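Playroom inspection, Flunia Nursery, ground floor
Checked against the Dinu list, second edition

1. Door closes slowly, finger guards fitted both sides
Pass. The guard on the hinge side is new. The one on the other side is held by two screws where the holes ask for four.

2. Window restrictors
Pass, with doubts. They open to 100 mm, as the list wants. I leaned on the left one and it gave a little. The list has no box for leaning.

3. Radiator covers
Pass. Warm to the hand, no sharp corners. A crayon has melted behind the grille.

4. Shelving fixed to wall
FAIL. Marked "done" in January. The tall unit by the sink has a bracket, and the bracket is screwed to the unit, but there is nothing in the wall. Do not refill the top shelf until this is put right.

5. Small parts kept from under-threes
Not proven. I was told the small bricks live in the cupboard and the cupboard is locked. The key was in the lock. I would like to see this one again at tidying-up time – without a phone call first.

6. Floor covering
Pass. Edge lifting near the coat pegs, taped. Tape is a repair for a week or so. Budget for new covering is given as £2,030, which looks low to me for a room this size.

7. Fire exit clear
Pass on the day. Marks on the lino suggest a pushchair usually stands there.

8. Toy cleaning record
Filled in for every session, same pen, same handwriting, same tick. Make of that what you like. Jovevum wipes are in stock and in date.

9. First aid box
Pass. Plasters need topping up.

Result: not signed off. Items 4 and 5 to be seen again before the room goes back to full numbers. 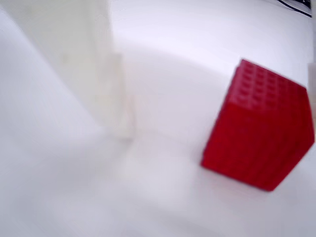
Inspected and written up by Mark Anthony Ambrosio | Anent | December 19, 2021 | Ref. 253

Comments on items 4 and 5 in writing, please. A photo of the wall fixing will do for the bracket if both screws can be seen going in. For the cupboard I will come back myself.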